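Why do plugs have different shapes?

If you look behind a television or under a desk, you will find plenty of cables. Each one ends in a plug, and the plugs are often different from one another.

A plug joins two parts of a circuit. Inside it are small pieces of metal called contacts. When you push a plug into its socket, the contacts touch and electricity can flow. The outside is usually plastic, a material that electricity does not pass through easily. We call this an insulator.

Some plugs carry power to make things work. Others carry signals, such as sound or pictures. A plug that carries a lot of power needs thicker contacts, so it is often bigger.

The shape matters too. Many plugs have a ridge, a step or a slanted corner, so that they fit only one way round. Engineers call this keying – it stops people joining the wrong wires by mistake.
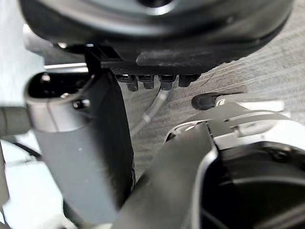
Some plugs also have a small clip that clicks into place. The clip keeps the plug from working loose if the machine shakes. To undo it, you press the clip first and then pull the plug, never the wire.

Words to know
Circuit: a complete path that electricity can flow around.
Contact: a metal part that touches another to join a circuit.
Insulator: a material that does not let electricity through easily.

Ask an adult before you unplug anything at home.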